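Plates scratching each other in a wooden dish rack, and where to keep the small stuff?
Posted in Kitchens & Storage, December 26, 2020

PloneckPorch
Hello everyone, and I hope you're all full of leftovers! We moved into a small rental in Wutley in June and I have 2 feet of usable counter, if I'm generous. I bought a wooden dish rack to keep my plates standing up instead of stacked, and I love how it looks, but the plates lean on each other and I'm getting gray marks on the glaze. Is it the rack or is it me? Also, the one drawer I have is a jumble of napkins, tissues and twist ties, and I'd love to hear what other people do with theirs.

ScanlonStreetCook
Get a metal one. Wood goes moldy. Mine lasted one winter.

GrannyOfPendoldale
Oh, I have to stick up for the wooden rack a little! Mine has been going for 20 years, and the trick is to let the plates dry before they go in for good, and to rub the wood with mineral oil when it starts looking thirsty. As for the marks, I'd guess you're sliding the plates in at a slant so the foot of one drags down the face of the next. Take hold of the rim, lower the plate straight down into its slot, and let go only when you feel it settle. If your slots are narrow, skip one between the heavy plates. Gray marks usually come off with a paste of baking soda and water — go gently, and try the back first.

For the drawer, I'd empty it right out and put back only what you reach for every day. A pack of tissues toward the back, and then live with it a week before you add anything.

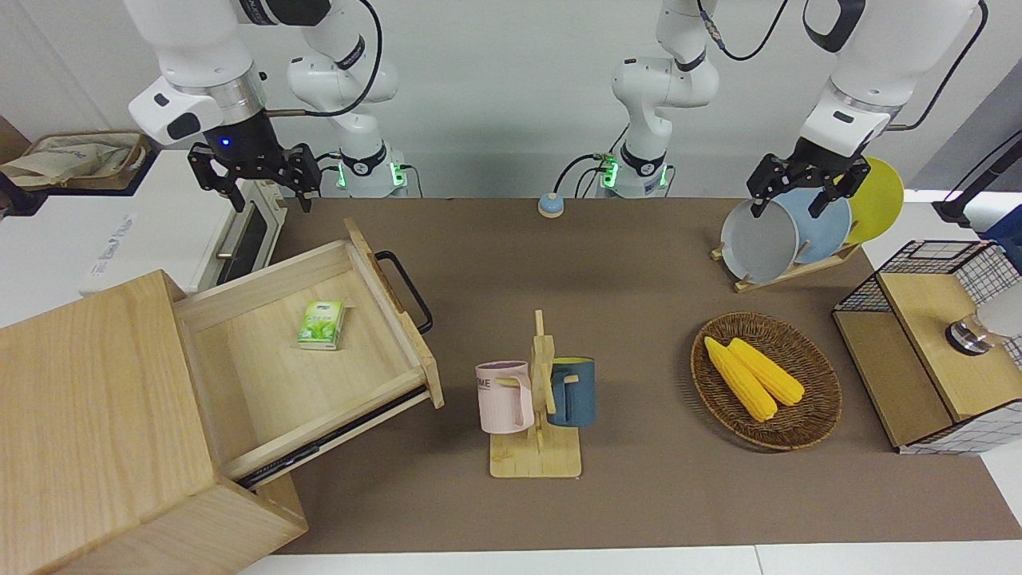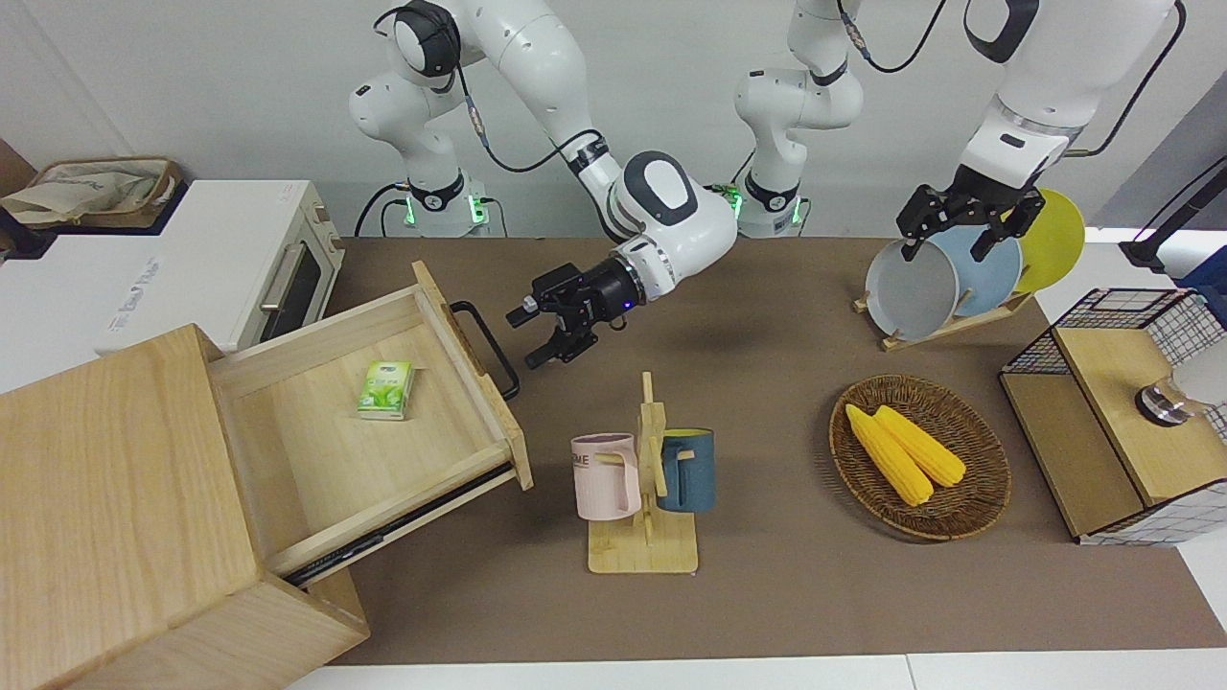 Plates on edge in the rack, and just the tissues in the drawer.

The twist ties can go in a jar or a little basket up high, or in the trash, which is where most of mine ended up. And if your drawer sticks, rub a candle stub along wooden runners, but leave metal slides alone apart from a wipe with a dry cloth. Do let us know how you get on!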